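Wrist camera render: depth planner keeps closing on the wrong surface (simulation)

Posted in Manipulation and Perception
Tags: simulation, wrist camera, depth, approach planning

Driss Ramadan

Hello all,

I am working since February on a pick task in simulation and I am stuck with the last part of the approach. I hope somebody has met the same problem, because I have already read the older topics and they are mostly about calibration, which I believe is correct in my case.

My setup is like this. The simulator is Avari, the planner is Keron with the standard approach module, and the segmentation is a small network which I trained myself on 2,035 rendered views. The arm goes to a pre-grasp pose, then the wrist camera takes over, and the planner gets a new target at every step until the distance is small enough to close the fingers. In the far range everything is fine. The target point sits on the object and moves smoothly.

The problem starts when the object fills most of the view. At this moment the target point begins to jump. Sometimes it stays on the white cylinder, sometimes it goes to a point in front of it, near the right finger, and the planner then makes a correction to the right side. After two or three such corrections the approach is aborted with the message "target unstable". I have set the limit to 6 jumps, and with a higher limit the arm only wanders longer.

I give you the wrist view from the pose where I have this trouble. Please look at the area just above the right fingertip.

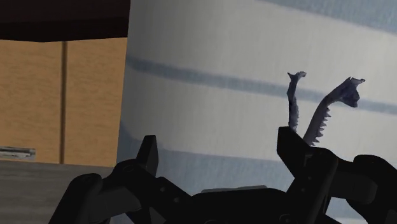
#600

The two thin twisted pieces which stick up there, one wavy and one curved like a hook, are in front of the cylinder. My network has no class for them. The label comes sometimes as "object", sometimes as "gripper", and I think this depends on how much of the finger is near to them. They are bluish gray, and the cylinder has also a blue-gray band, so maybe the color makes the confusion worse.

What I have tried already:

Gripper mask made bigger by 30 pixels. The jumps are fewer, but then I lose a part of the real object also.
Median filter over the target point. It makes the jump slower, it does not remove it.
Depth only, without labels. Then the nearest point wins, and this is the wrong one, naturally.

My questions are two. First, is it normal to continue with segmentation at such a short distance, or should I freeze the target at some point and finish the movement blind? Second, if I freeze it, how do I tell Keron to still check for collision with these thin things? I do not want that the finger goes through them only because the simulator permits it.

Thank you for your time and excuse me for the long text.

Prelham

Freeze the target. Everybody does it. Set the blind distance to a bit more than the finger length and forget the camera.

lewis_k

Hello Driss,

I had a very similar case last year, with a tall container and some thin parts before it, so I will try to answer both of your questions. English is also my second language, so please ask if something is not clear.

I agree with Prelham that you should freeze, but I would not choose the moment by distance only. With a cylinder so near as in your view, there is very little outline left. You have the left side, where the surface turns away and the wood panel begins, and on the right you have nothing. So the center of the mask is not the center of the object any more. It is only the center of what the camera still sees, and this moves with every small motion of the wrist. I think a part of your jumping comes from here, and the twisted pieces are the other part. You can test it easily: remove them from the world file, run the same approach, and plot the target point. If you still see a slow drift to one side, then you have two problems and the filter will never solve them together.

In my project I freeze when the mask touches two borders of the image. Until then I fit a cylinder to the points and I keep the axis. After this moment I use only the stored axis in the world frame, and the camera is used for checking, not for steering. I find this more safe than a fixed distance, because it works for narrow and wide objects with the same setting.

For your second question: the approach module in Keron takes two point sets, target and obstacle, but in the standard configuration the obstacle set is taken once, at the pre-grasp pose. From far away your thin pieces are perhaps only a few pixels and the voxel filter throws them out. Look at the leaf size. If it is larger than the width of the strip, the planner does not know that the strip exists. So I would do it in this order:

Take the obstacle cloud again, one time, right before you freeze.
Put every point which is nearer to the camera than the fitted surface, and which is not gripper, into the obstacle set. It does not need a class.
Get the gripper mask from the joint states and the mesh, not from the network. You are in simulation, the pose is known exactly. Then you do not need the bigger mask, and the label "gripper" can not appear on a wrong place.

The third point is for me the most important – your network should never have to decide what is finger and what is not. On the real arm I do the same with a small margin, and it is enough.

One more remark. Please check that your collision meshes for the thin pieces are not convex hulls. For the one with the hook shape, a hull would fill all the space inside the curve, and then the planner refuses paths which are in fact free. It is possible that you will fix the jumping and then get "no path found", and you will think that you broke something.

Driss Ramadan

Thank you both. I have removed the pieces from the world file as lewis_k proposed and the drift is still there, slow and always to the right. So it is two problems. I did not expect this.

The gripper mask from the joint states was one evening of work and the label is now stable. The leaf size was indeed too large. On Sunday I will try the cylinder fit, and I will write here again when I know if the collision meshes are hulls – the export tool does not say it anywhere that I can find.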